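Skullotdale fantasy series gets a second printing

June 9, 2025

The small publisher Gillard has ordered a second printing of "The Lanterns of Skullotdale," the first book in a fantasy series for young readers. The first 800 copies, which came out in February, are sold out, the company wrote on its website this morning.

The story follows two sisters who are sent to a school for mapmakers in the valley of Skullotdale. It has 21 chapters, and each one opens with a riddle. Many readers have already shared their answers on the fan forum Virell, where the riddle of chapter two has the longest discussion of all.

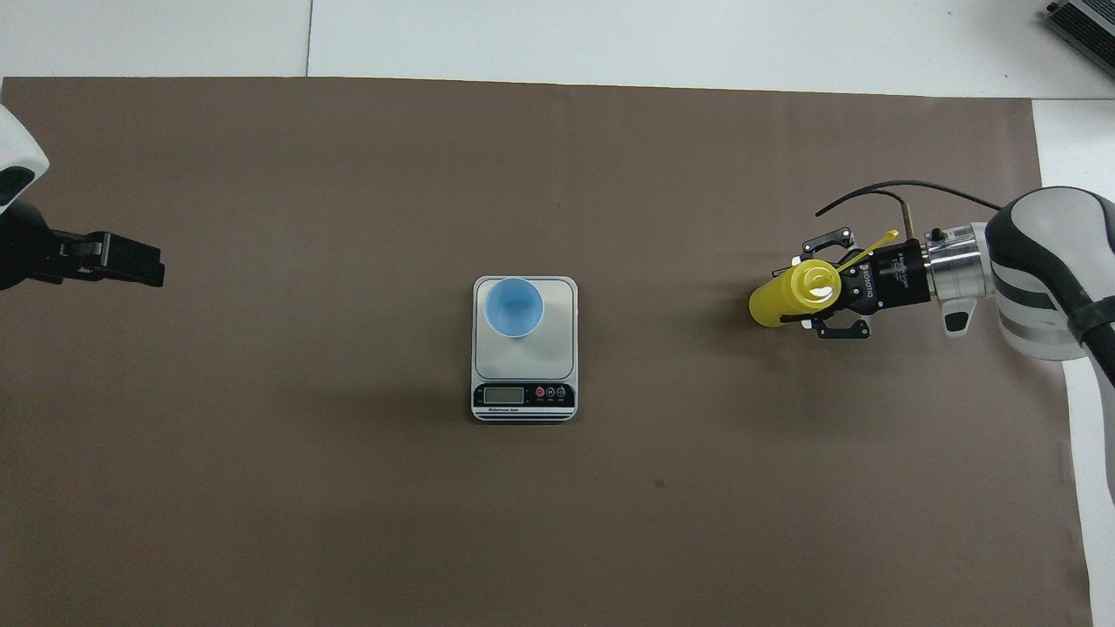 Gillard will make one change in the new printing. At the end of the book there will be an extra section with recipes from the school kitchen, among them the honey bread that the older sister bakes before her exam. The amounts are given in grams, so readers will need a small digital kitchen scale with a flat steel platform, or something similar. Measures in cups will follow later on the website.

The map inside the cover stays the same, also with the spelling mistake in the name of the river, which fans have asked the publisher to keep.

The bookstore Cabrera is taking orders for the new copies already now. Readers who bought the first printing can download the recipes for free. The second book of the series does not have a title yet, but Gillard says that the author has finished roughly half of it.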